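Small arm, stylus and a tablet — pressure or position?
Workshop Builds > Arms and grippers

jenar_bench
Wednesday evening
Hello all. I continue my build at the shared workshop. The aim is simple to say: the arm must hold a stylus and put the tip inside a circle on the tablet screen, 30 times in a row, without me touching anything. My best is 11. The arm is made from hobby servos and black plastic brackets, and the wires are still outside, I know.

My problem is the grip. When the tip meets the glass, I think the stylus turns a little in the fingers, and the next touch lands to the left. Dennis Yeoman from our workshop says it is the base which bends. I am not convinced.

The circle, and the stylus in the grip:
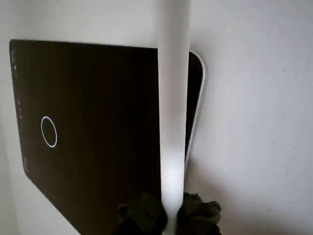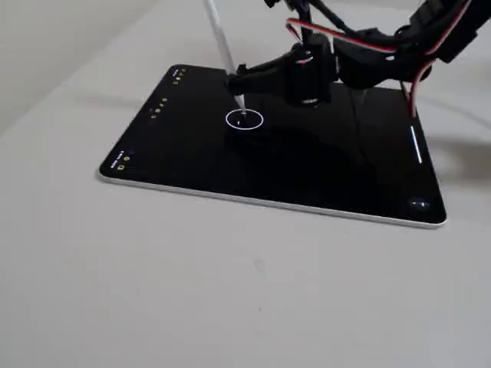

I send the target position from the laptop, wait 600 milliseconds, then go down slowly. The log has 3598 touches since August, and 81 of them are complete misses. The others are inside the circle but they wander. Should I change the fingers first, or write a correction in software?

Stokidis
Fingers first. Software can't correct a slip it doesn't measure. I had the same with a pen plotter and fixed it with a V groove, so the pen had two lines of contact on each side.

kfurnival
Disagree with Stokidis. 81 from 3598 isn't a grip problem, I'd bet on backlash in the shoulder servo. Always approach the point from the same side and see if the wander gets smaller. Costs you nothing.
Kieran

jenar_bench
Thank you both. Kieran, now I approach from whichever side is nearer, so your test is easy. I will do it before I cut any new parts.

Stokidis
Fine, but draw a pencil line along the stylus before you start. If it has moved after twenty touches you have your answer and you can forget the shoulder.

brillska
Is the tablet fixed to the table? Mine crept a few millimetres over an afternoon and I blamed the arm for a week.

jenar_bench
It is not fixed, only its weight holds it. I did not think about this — I will put tape at the corners.

kfurnival
Tape first then, and throw away the old log. You don't know which misses were the tablet.

jenar_bench
The whole log? I would like to keep it for comparison.

kfurnival
Keep it, just don't tune anything from it.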